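Search the notebook
Search
Tedville Shared Workshop / Bench notes / Two-arm build

18 Sep 2026

Third week on the two-arm build and I am still not sold on it. Writing this down before Sabine gets back from Achari and tells everyone it's nearly finished.

State of things. Both arms power up together and hold position. The new supply has stopped the brown-outs we had in August, so I withdraw what I said about it being a waste of money. I do not withdraw what I said about the wrist mounts. Left wrist mount is the reprinted one with thicker walls. Right is still the first version, and I can rock it with a thumb if I lean on it. That's slop we then try to tune out in software, and I've said on these pages before what I think of that.

Control box is on the Lernano board again. The other one drops a message every so often and we can't work out why. Changing the cable made no difference, nor did changing the port. I'd like to put a logger on it and leave it overnight before anyone buys a third board.

The job as agreed: bottle on a plate, both grippers close on it, lift clear, hold, put down. Sabine wants cap-twisting by the open evening. I want to see it pick the thing up properly with the cap left alone. One arm has to hold while the other turns, and if the holding arm wanders by a few millimetres the turning arm drags the lot across the table. We have no force reading worth trusting. All we've got is motor current, and that changes with how warm the motors are, so a threshold set first thing is wrong by the afternoon.

Today's runs were the two-gripper grasp only. Total since we started logging is now 356 attempts. I'm not going to quote a success rate because we changed what counted as success partway through (originally "lifted", now "lifted and held for 30 seconds"), and the older rows in the sheet weren't re-marked. If anyone puts a percentage on a poster I will take it down. 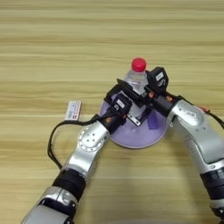

Two-gripper grasp, bottle on the lavender plate.

The thing to notice is how crowded it gets in the middle. The grippers overlap at the waist of the bottle, right module sitting just above the left jaw frame. It's a tight fit and the planner has no idea. It treats each gripper as a plain box, and the boxes are smaller than the real parts because somebody (me, in July) measured them without the modules on top. So every clearance it reports is a fib. I've started a new set of boxes with the modules included. With those loaded it refuses the two-sided grasp altogether and says there is no path, which tells me how much of our luck has been plain luck.

Options as I see them:

- Stagger the heights. Left takes the bottle low, right takes it up near the neck. Easy to try. Needs a taller bottle or a lower approach, and the low one gets close to the plate.
- Turn the right gripper a quarter turn so its module faces outwards. The cable won't like it.
- Use one arm. I've suggested this twice.

On cables. The left one takes a wide loop out over the table and back down beside the arm. I want that clipped up along the forearm. A loop lying on the table is a loop waiting to go under a plate. Sabine's view is that clips will restrict the wrist. Fine, use longer slack at the joint and clip the rest. Same treatment for the right, and check that the red-orange connector has some strain relief while you're at it.

Table is another one. The stripes in the grain run left to right and the colour-matching step has been picking up bits of the darker bands as "object". Shadow from the right arm doesn't help either. The red cap is dead easy to find, the clear body is hopeless, so in practice we're finding a cap and guessing at a bottle hanging underneath it. That works while the bottle is upright and we already know how tall it is. I wouldn't call it seeing. A plain matt sheet over the tabletop would cost next to nothing and I've put one on the shopping list.

Speed. Ran at 80 per cent for one set to please the others. The frame shook enough that I could hear the clamps ticking. Back down to 30 and it stays there until the right mount is reprinted.

Money, for the record: we're at 2487 all in, counting the Cesongate gearboxes and the pair of those we sent back. For that I could have bought a great many bottles of water and opened them myself. I know that isn't the point of the build. I would still like someone to write down what the point is, in one line, on the first page of this notebook, where there is currently a drawing of a horse.

To do, in this order:

1. Reprint right wrist mount, thick walls, same file as the left.
2. Finish the collision boxes and have someone else check my measurements.
3. Clip cables.
4. Matt sheet on the table.
5. Try staggered heights, slow, hand on the stop button.
6. Re-mark the old rows in the sheet or throw them out.
7. Logger on the other board overnight.

Cap-twisting is not on the list.

One thing I'll grant. The two arms do now start moving at the same time, to the eye at least, and a fortnight ago the left was always late. Moving both onto the same clock did that. It was Sabine's idea and I argued against it for an entire evening.

Left the box switched off at the wall. Stop button is sticking slightly when released, so give it a proper pull.

Shared 6 times
4 comments

Sabine Lenz
Back Monday. Clock thing noted and screenshotted. I'll do the right mount first thing, but I'm keeping cap-twisting on MY list.

benchfour
Have you tried a strip of masking tape round the bottle? Gives the camera something to look at besides the cap. We did it with glass jars and it helped a lot.

tinsnips
Tape is cheating, surely? Although I suppose so is always using the same bottle.

Sabine Lenz
The horse stays.

Add a comment
Older entries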